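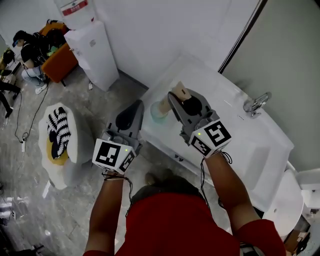
White sink counter, pale blue-green cup.

April, notebook entry, started at 9:40 with coffee

Right, the background panels for the card swap. I said I'd have a method settled before the next challenge goes up and I nearly do, so I'm writing it all down while my fingers are still purple.

The idea (for anyone reading over my shoulder) is a smooshed ink background in two colors, die-cut into an oval, popped up on foam over a plain white base. The theme is "by the water," so I want blues and greens that run into each other without turning to swamp. Easy to say! I have made a great deal of swamp this week.

Paper first. I cut test strips from three stocks. The Nornero smooth white is what I use for everything, and it's lovely for stamping, but it drinks water-based ink the second it lands, so you get a hard edge around every drop. The Clulluseo watercolor pad behaves much better. Color floats, you can tilt it, you have time to change your mind. The trouble is the tooth, which makes fine sentiments come out broken, like they were stamped on toast. Third was an unlabeled pack from the bottom of the stash, 130 pounds according to my own pencil note on the wrapper, and I can't for the life of me remember where I bought it. Naturally it's the best of the lot. Smooth enough for a sentiment, heavy enough not to curl into a tube. There isn't much of it left, so I've written KEEP on the pack in red and put it on the high shelf.

Inks. I tried the Wuder set, teal and the green they sell as "Moss." On the acrylic block I scribbled teal at one end and Moss at the other, spritzed, flipped, pressed, lifted. Two spritzes is the number. One leaves streaks, three gives you a puddle that creeps off the paper and under the mat (see purple fingers, that was the earlier attempt with the plum ink, which we will not be pursuing). Hold the bottle well back, about a forearm away, so you get mist and no big blobs.

Drying: I was impatient with the first batch and went straight in with the heat tool, and the panels bowed up in the middle. Second batch I let sit until they'd lost their shine, then heated from the back, moving all the time. Much flatter. If one still bows, I put it face down between two sheets of copy paper under the heavy cookbook and go have lunch.

1:15, after lunch. Panels flat! Very pleased.

Die cutting next. The big oval wants the thick plate plus one shim on my machine. Without the shim it cuts three-quarters of the way round and leaves a stubborn bit at the bottom left that I then hack at with a craft knife and regret. With two shims the plates make a horrible cracking noise, so no. I ran the KEEP stock through once forward and once back and every oval dropped out clean.

Now the sentiments, which is where I lost most of the afternoon. I wanted something for a friend, not soppy, with room to hand-write a line underneath. I went through the whole drawer. There's an old set in there with a heron on it, and I'd completely forgotten the little greeting that came with it, "Still waters, loud friends," which made me laugh out loud at my own desk. It's perfect. It's also a red rubber stamp that had come off its cushion, so I stuck it back down with the tacky glue and left it under a jar. Then it stamped beautifully on scrap and came out with a missing L on the first good panel. Of course. I rubbed the rubber with the white eraser, inked it twice, and used the stamping platform for the rest so I could hit it again in the same spot. No more missing letters.

Note for the class I'm running at Lương: the tables there are a bit springy, so everyone should stamp with a magazine folded under the panel. Last time we had a run of faint middles and I blamed the ink pads, which was unfair to the ink pads.

Embossing. I tried clear powder over the heron in dark blue pigment ink. Gorgeous, like wet glass, but the powder clung to every scrap of damp in the background and gave me a sort of frosted rash. The anti-static bag helps if the panel is bone dry. If there's any doubt, leave it overnight. I have one rash card, and I've decided it's snow, so that goes in the December box.

Envelopes. I have 68 white ones that fit and need 166 for the whole swap plus the class. I'd rather not fold the rest by hand, though the scoring board is right there looking at me. Ordering tomorrow, and this time I'll check the flap size, having been caught before by the ones with the skinny flap that pops open in the mail.

Things still bugging me:

The foam squares show at the edge of the oval if you look from the side. Try the thinner strips, or go round the edge with a gray marker.

Moss goes a bit brown when it dries. Maybe swap for the lighter green and keep Moss for the reeds.

Need a better way of cleaning the acrylic block between colors. Baby wipes leave a film and the next ink beads up on it. Plain water and an old T-shirt worked fine, so use that until I find something quicker.

4:50. Seven finished cards propped along the windowsill and I still like five of them. Lighter green gets its turn in the morning, on the Clulluseo first so I don't waste the good stuff.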